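Osten Shared Workshop — Tips — Bench and Floor

Setting Up a Glass Table for Arm and Gripper Work

Applies to the two-arm legged build in the floor bay. Most of it carries over to any arm that has to pick things up from a transparent surface. For the wooden benches, see the separate page on clamps and stops.

Table position

Glass tops are awkward for depth sensing. The sensor often returns the floor or the base of the table and skips the top entirely. Before the first reach of a session, touch off on the glass with the gripper closed and the arm at its lowest speed, at three points near the rim. Enter the height by hand. Do not let the planner estimate it from the depth image, even when the estimate looks reasonable.

A round top has no corner to register against. Put the reference at the center of the base, measure from there to the rim, and set the keep-out radius 6 mm larger than the measurement. If anyone moves the table, even to sweep, repeat the touch-off.

The feet go slightly under the rim for reaches toward the middle. Check clearance between shins and glass from the side, at table height. From the head camera the rim always looks farther away than it is.
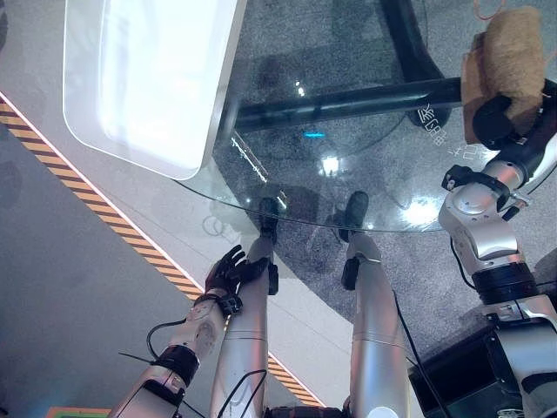
Reflections are the second problem. Ceiling lights show up as bright spots on the glass and move when the head moves, so a blob detector will follow them quite happily. Fixing the head pitch during a grasp helps more than any filter we have tried. Dropping exposure also works, up to the point where the black parts of the base merge with the carpet. A white glossy tray will saturate before anything else in view. If the contents of the tray matter, set exposure on the tray and accept a dark floor.

Clean the glass with a dry microfiber cloth. Spray cleaner leaves a film that changes the friction under light objects, and overspray gets into the finger joints.

Choosing practice objects

Start with something soft. A plush toy or a fabric sack tolerates a bad force setting and does not chip the glass when dropped. It also hides a poor grasp, since the fabric folds into the jaws and stays there. Move to a rigid block of similar size before trusting the numbers.

For soft objects, grip low on the body, where the stuffing is denser. Limbs and ears swing and throw off the wrist torque reading. Close to contact, wait 200 ms, then close again at half speed. The second close takes up the slack in the filling. Without it, the object tends to rotate during the lift.
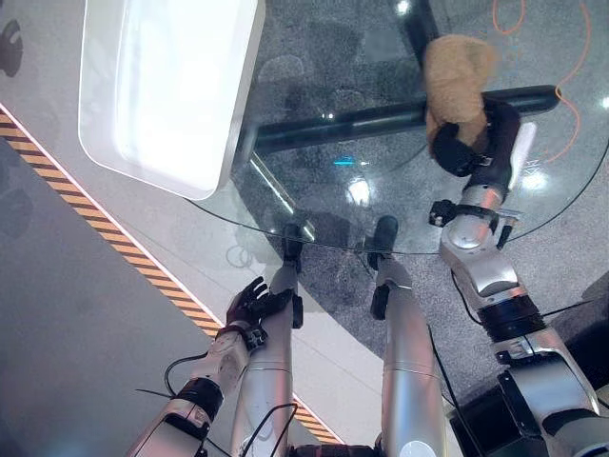

Plush bear held in the right gripper over the glass top.

The left side of this build carries a multi-fingered hand and the right side a gripper. Keep separate force profiles for them and name the files clearly. Loading the gripper profile onto the hand overdrives the fingers. The Faver controller will accept either file without a warning.

Jaw pads

Wipe pads before each session. Lint from plush builds up quickly and shows as a gradual rise in the closing force needed for the same hold. Replace pads at 2,000 cycles or when the texture is gone at the tips, whichever comes first. Spares are in drawer 17, in the bag marked Trevaskis. The Pliltberg pads in the same drawer are a harder compound and fit the old gripper only.

Cables

Leave a service loop at the forearm, large enough for full wrist rotation in both directions. Check it at the extremes with power off — a loop that looks generous at mid-range can go tight at the stop. Tie to the link, never across a joint ring.

Leg cables should run down the outer face of the segment wherever there is a clip for it. Where there isn't, use a hook-and-loop strap. Zip ties have sharp tails and have cut jackets here twice.

Floor cables stay on the far side of the table from the feet. Coil the excess loosely and flat.

Floor markings

The yellow-and-black stripe is the edge of the work area. People stay on the walkway side of it while the motors are enabled. Standing work that puts a foot on the boundary between walkway and carpet needs the ankle gains checked first, as the two surfaces do not give the same amount under load. Gains tuned on carpet produce a faint buzz on the smooth floor. Lower the ankle damping a step at a time until it stops.

Shutdown

Open the gripper over the table, at a height no greater than the width of the object. Bring the arms back clear of the rim before cutting power. The shoulders sag when the brakes engage, and the glass is closer than the sag distance in most reaching poses.

Log the pad cycle count and the entered table height on the sheet by the bay.

Last revised in April. Related: Gripper Pad Replacement / Wrist Calibration / Bay Booking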